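Company > About us > How we work

Print this page | E-mail this page

About Tidier

Tidier writes rules for small robots that have to share a street with everybody else. Cities hire us, robot operators hire us, and now and then both hire us in the same week and sit at opposite ends of our table. We do not build robots. We tried once, and the result is holding a door open in our Ratville office.

Our main product is the Warkov Street Code, a set of operating rules for low, slow machines that deliver, inspect or sweep. The first draft ran to 200 pages and was read in full by its authors. The current edition is 70 pages, and we are told people get as far as the tables.

How a rule gets made

A rule starts on the ground, at the height of the machine that will have to follow it. From a desk chair, a street is a gray line with a speed limit. From just above the pavement it has cracked patches wide enough to need a decision, curbs with chunks missing, and a car somewhere up ahead that may or may not be going anywhere. Our reviewers work from street views at that height, and they are not allowed to pick the nice streets.

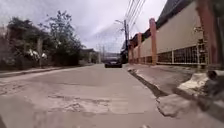

What we ask of operators

The Bastos checklist is the short version of the code, and every operator we certify signs it. It has 6 points:

1. Slow down before broken paving. Slowing down on it does not count.
2. Treat a distant car as a moving car until you know better.
3. Do not use the curb as a guide where the curb has given up.
4. Keep clear of gutters, including the ones your map says are not there.
5. If the machine cannot tell a stain from a hole, it is a hole.
6. When stopped, stop somewhere a stroller can get past.

Point five gets the most complaints. It stays.

Who checks us

An outside reviewer goes through the code every November and sends us a list of everything that is vague, out of date or too pleased with itself. We publish the list with our answers. Operators who fail an audit get a written report and one retest. After that they pay again, a rule we wrote with real enthusiasm.

Getting the code

The full code is free to read. More than 3,000 copies have been downloaded, a fair number of them by us, checking that the link works. Questions, corrections and arguments about gutters can go through the contact form.

Page last reviewed 2025-02-10

This site uses cookies to remember your settings. Accept | Manage cookies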